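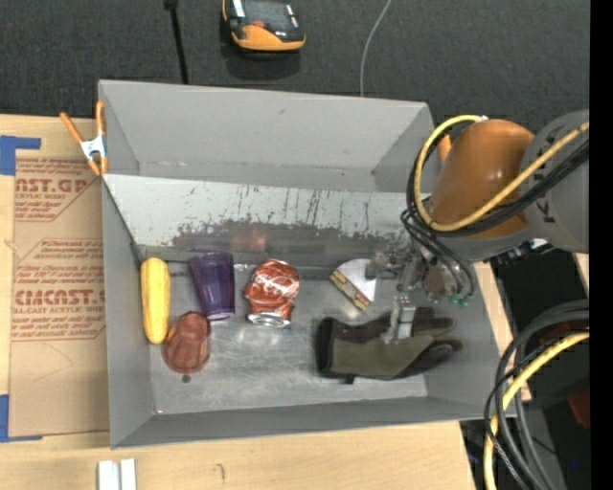 The bin-picking cell in the middle of a pick, with the gripper over the work glove.

Looking after the hoses and cables on a bin-picking arm

When I first took on the Gudora cell I spent nearly all my time fussing over the camera and the grasp settings, and hardly any on the things strapped to the outside of the arm. I've since come round to the view that an hour spent on hoses and cables is the best hour you can give a machine like this one. So pour yourself a cup of something, and I'll take you through the way we do it here at Kevside, from the big loops down to the little fittings at the gripper.

You will need a set of hex keys, side cutters, a handful of fresh cable ties, a small tube cutter (please, not scissors), a soft cloth, some washing-up liquid in water, and a torch. A paint pen is nice to have for marking where things used to be.

Before you touch anything

Let the arm finish its pick and send it to the park position. Switch off the drives, lock the isolator and put the key in your pocket. Then shut off the air at the wall and let the pressure out of the line, watching the gauge until it sits at zero. Keep your hands clear of the fingers while you do it, as they may move when the air goes. Take the objects out of the bin too. Ours get a mixed lot, cans and cups and vegetable-like things and that big olive and black glove, and it is surprising how often a hex key finds its way underneath something.

The loops at the wrist

Start with the yellow cable and the black bundle that runs beside it, where they go round the orange wrist section and back over the grey link. They need enough slack for the wrist to turn all the way in both directions, and no more than that. A loop that is too tight pulls on its connector at every turn, and one that is too generous will sooner or later catch on the rim of the bin.

Run your fingers slowly along each cable, feeling for flat spots, nicks and places where the jacket has gone shiny. Shiny means rubbing. Find out what it rubs against and move the tie a little. If you have to cut a tie, mark its place with the paint pen first — I once cut the whole lot off in a burst of enthusiasm and spent the rest of the afternoon guessing.

New ties should be snug enough to hold the bundle but loose enough that you can still twist it with your fingers. Trim the tails flush, or you'll scratch your wrists on them for months.

The air hoses and green fittings

Next come the thin black tubes at the gripper. Give each one a gentle tug at its green fitting. It should stay put. If it creeps out, press the collar in, pull the tube free and look at the end. A tube that has been in and out a few times gets chewed up, so cut off the last 20 mm, nice and square, and push it back in until you feel it seat. Check that the shortened tube still reaches with the wrist turned. If it doesn't, replace the whole length.

Once everything is back in, put the air on again with the drives still locked off, stand clear while the fingers settle, then dab soapy water on each fitting. Bubbles mean a leak. Wipe the water off afterwards and keep it well away from the electrical connectors.

The fingers and the bin

With the air off once more, wipe down the metal fingers and feel each joint for play. A tiny bit is fine. If one finger flops about more than its neighbour, tighten its screws before you go looking for anything cleverer.

Have a look at the bin while you're there. Scratches on the walls don't worry me, but a bin that has shifted does. Check the orange-handled spring clamps and give the rim a good push. If it moves, line it up again, refit the clamps and redo the bin calibration before running any picks.

Starting up again

Tools out, hands out, isolator on. Jog the wrist to each end of its travel at the slowest speed and watch the loops the whole way. Do that 3 times, then run a few picks with the bin half full. I write the pick count in the log when I finish; the last entry was 1,672, and the next check falls due a month after it. Tarmo Pärn prefers to go by the count on his own cell, and his cables look every bit as good as mine, so choose whichever you'll remember to do.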